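Home Tickets Knowledge base Orders Account
Search tickets... Go

Ticket: order confirmations not sending, Ollden print shop site
Opened by: Rodel Abella
Opened: September 15, 2020
Priority: high

Customers order a framed print, card gets charged, no email. Shop sees the order fine in admin. Started after the mail plugin update. Unframed prints are OK, so its only the framed orders.

Tried so far:
– resent by hand from admin, nothing arrives
– checked spam on 2 test accounts, not there
– turned the Lagman mail plugin off and on
– cleared cache, no change

Update. Mail log says "message rejected, body too large" on every framed order. Unframed ones go through at normal size. So the message is leaving the site and the Mulia relay is bouncing it. Relay limit is 1000 KB per message, framed template is well over.

Update. Found it, I think. The new framed template attaches the product photos full size insted of linking them. Old template linked. 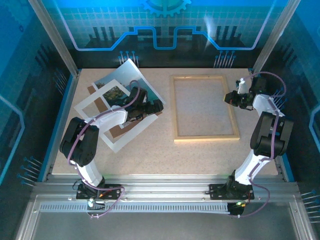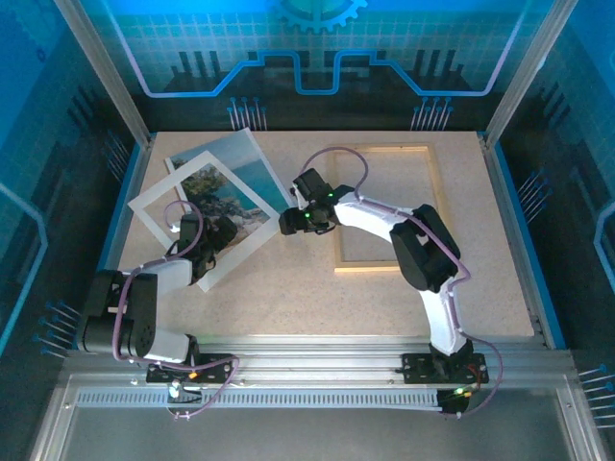
Can we just raise the relay limit?
Mulia sets the limit on their side and we're on the basic plan, so it stays where it is. Fix the template.

Update. Switched framed template back to linked images, saved, sent 3 test orders. All 3 came through, two to webmail and one to the Brikesthorpe store inbox. Links open ok on phone too.

Still to do – resend the stuck ones. 26 in the queue. Don't use the bulk button, it re-charges shipping on anything marked pending (see older ticket). Doing them one at a time tonight.

Update. All 26 resent. One bounced, customer typed thier address wrong, shop is going to call them.

Leaving open until the plugin people answer about the template. If the next update overwrites it again we need it fixed before the November sale. Auto updates are off for that plugin for now, please leave them off.

Status: waiting on vendor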